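# The man who doesn't believe the box

*By Anika Dvorak. June 4, 2025*

Booker Oyelaran had been talking about glue for a good ten minutes before I managed to ask him my first question, which was whether any of it mattered.

"To you? Probably not," he said. "You open the thing, you throw it out. That's how it's supposed to go."

He spent most of his working life at Sollgate, a carton converter outside Crenshaw, first running a folding machine and later in the office that answered customers who wanted to know why their boxes cost what they did. He left last October. Since then he has been writing a newsletter on packaging claims, which has more than 60 paying readers and, by his own account, annoys most of his old coworkers.

I went to see him with a fair amount of doubt. People who leave an industry and then explain what's wrong with it tend to have a grudge, or a book. He says he has no book. On the grudge I couldn't get a straight answer.

His main complaint is with the word "recyclable." He thinks it has been stretched until it means almost nothing, and that the people doing the stretching know it.

"A carton is recyclable the way I'm a marathon runner," he said. "I have legs. There's a road outside. Somebody could make it happen."

I told him that sounded like a line he had used before. He admitted that he had, in the newsletter, twice.

When I pushed him for something more solid he got slower and more careful, and I liked him better. Plain cartonboard, he said, is easy. Mills want it. The trouble starts with what gets added so that the box will look good on a shelf: a layer of plastic film over the print, a window, a metallic finish, a tray glued inside. A mill with the right equipment can deal with a good deal of that. A mill without it will pull the stuff out, or turn away the bale. The person standing over the blue bin has no way of knowing which mill their box is headed for.

"So the label is true in one town and false in the next one," he said. "And it's the same label."

This is the part of his argument I find hardest to knock down, and I tried. Surely the companies could just ask the mills? Some do, he said. Sollgate did, while he was there, for a customer called Ovik that sold kitchen goods and wanted to print a recycling promise on the front of its cartons in letters you could read from across the store. The office called around. The answers that came back were "yes," "sometimes," and "what's on it?"

"And what did Ovik print?"

"They printed the promise."

I wrote to Ovik to ask about this and got a short reply saying that its packaging follows current guidance. It didn't say whose. I wrote back to ask and have heard nothing since. Sollgate didn't reply at all, and that may mean nothing; I have worked in offices where the general inbox was checked by a man who had retired.

Where I part ways with Oyelaran is on what should happen next. He wants brands to give up film lamination altogether and go back to water-based varnish, which he says does nearly everything people need. I asked about scuffing. He waved that off. I asked about food boxes, and cartons that sit in a damp warehouse for a season, and he waved less. Damaged goods get thrown away too, and a ruined product is usually a bigger waste than the box that failed to protect it. He has an answer for this, but it's a long one and it relies on a trial that Sollgate ran over 5 weeks on one product. I don't think one product is enough. He doesn't either, I suspect, as he changed the subject to tear strips.

He really dislikes tear strips.

"You've got a box made out of paper," he said. "It's shut with a bit of plastic that's there for one second of its life. Then it's on your floor. It's too small to sort and too light to bother with, and you can't stop it blowing off a truck."

I said I quite liked tear strips. My hands aren't what they were, and a box that opens without a knife is worth something to me. He nodded at that, and for the only time that afternoon he made a note. Whether it will turn up in the newsletter I couldn't say.

He is on firmer ground when he talks about color. Years of sitting in meetings with customers convinced him that shoppers read a package long before they read any words on it. Brown means honest. Matte means expensive. Green means somebody cares about trees. None of these has to be backed by anything, he said, and the ink doesn't know the difference.

"Nobody has to lie to you. They pick a color and you do the rest."

Is there proof that people are fooled this way? He told me about a shopper survey done for Zirkeck, a brand that moved from red cartons to green ones and changed nothing else. Ratings for "good for the environment" went up. I asked to see it. He doesn't have a copy, he only saw the slides, and he couldn't recall how many shoppers were asked. I'm passing it on with that warning attached. It fits what I would have guessed, and for that reason I trust it a little less.

What does he do with his own trash? He laughed, the first real laugh I got out of him. He flattens the cartons, picks off what plastic he can, and puts them out with everyone else's.

"I'm not going to stand there with a magnifying glass," he said. "I don't think it's my job. I don't think it's yours."
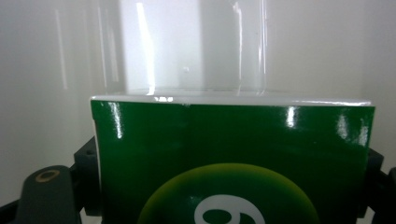
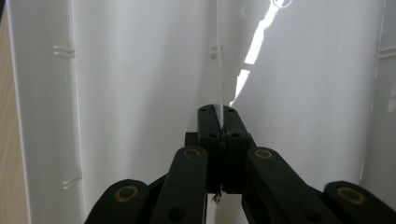 *First, a box in glossy green. Second, a thin strip of clear plastic.*

Before I left I asked him to name one claim on a package that he does believe. He thought about it long enough for me to put my coat on.

"Net weight," he said. "They check that one."

The next issue of his newsletter is about envelopes with windows in them. I've signed up for the free version.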